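Minutes – supplies & sharpener meeting, 3 March 2021

Present: Tyyne Jääskeläinen (chair), Máté Simon, Tươi Trịnh, Bogumił Pawłowska (notes). Sang Từ joined for item 3 only.

**1. Last minutes**
Agreed. One fix – the Gedel order was 22 boxes of pencils, not 200. Máté to correct the file copy.

**2. Crank sharpeners**
- Bodies and shavings containers have got mixed up between rooms. Tươi wants them sorted by color before anything goes back out.
- Tyyne – does the color of the rim even matter if the container fits? Long discussion. Left it that we try fits first, match colors second.
- Any container with a crack gets put aside. Scratches are fine.
- Empty shavings before storing. Again. Third time this is in the minutes.
- Bogumił to write labels for the two shelves, bodies on top, containers underneath.

**3. New order**
Sang has a quote from Pletik, 330 for the lot incl. delivery. Drustimus cheaper but only sells in 100s and we dont need that many. Máté prefers desk clamps included, Sang says Pletik charges extra for them. No decision. Sang to ask about spare containers sold on their own – if yes we may not need new sharpeners at all.

**4. Pencils**
Some 200 left in the tall cupboard, mostly HB. Enough until September if the art room stops borrowing. Tyyne to have a word.

**5. AOB**
- Key for the tall cupboard still missing. Tươi thinks it is on the Thân keyring, will check.
- Máté asked can meetings start earlier. Yes if everyone is ok with it, reply by email pls.

Next meeting – date to folow from Tyyne.

**Attached to item 2**

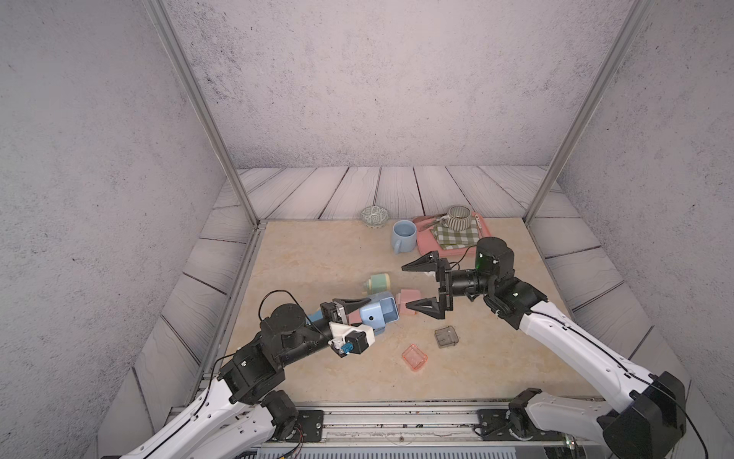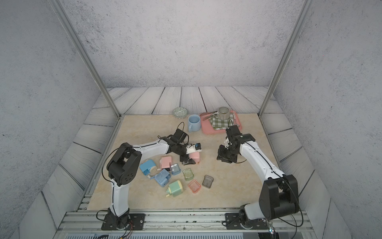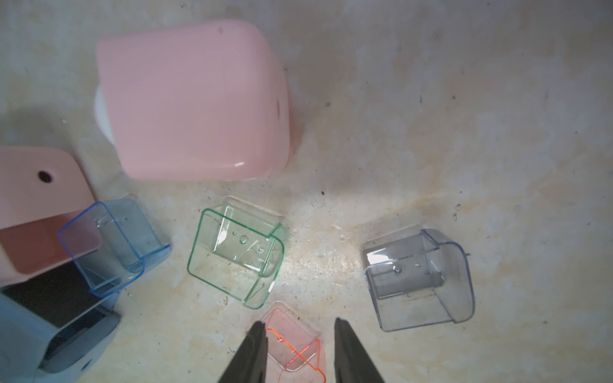 Sharpener sorting, item 2. Loose containers with the different rim colors are in the last one.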